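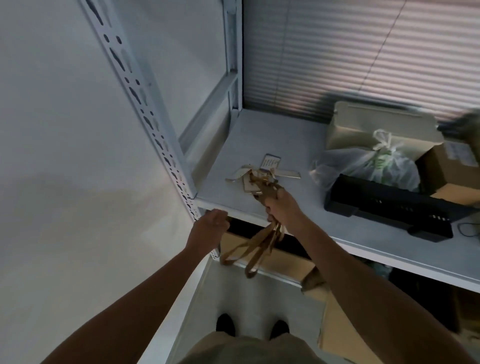 Re: [tomoana-robotics] Open day, July

Rochelle Kerslake wrote on 13/04/2024:
> Will the Deluver arm be running all day, or only at set times?
> I'd like to bring 15 people from Nurna.

Rochelle,

Set times only. There are 2 runs, one before lunch and one after, and 15 is fine for either. Between runs, Miten staff will show how shelf work is done by hand, with straps, tags, bags and boxes on the same kind of white shelving. Visitors can try it too. The straps tangle easily and are still hard for the arm, so expect some failed picks.

Please tell me which run you want. Parking is behind the building.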